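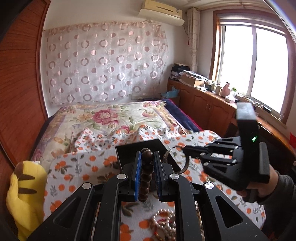 My visit to Henivix in March centered on a fault report. Réka Hajdu's group collects jewelry-handling recordings with hand-held grippers, and the left unit had been drifting: the logged finger opening no longer matched the real one.

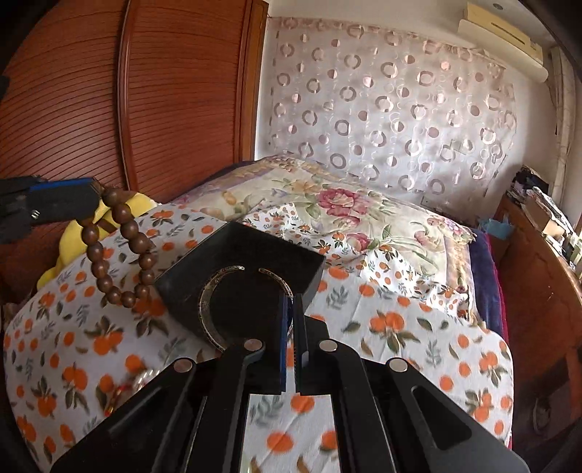
Hajdu traced it to a slipping encoder coupling. The error grew to 18 counts over a long session -- too small to trip the alarm. Of 565 recordings, 28 were withdrawn. Tyra Fjeld now runs a zero check before every session, and the alarm limit has been lowered.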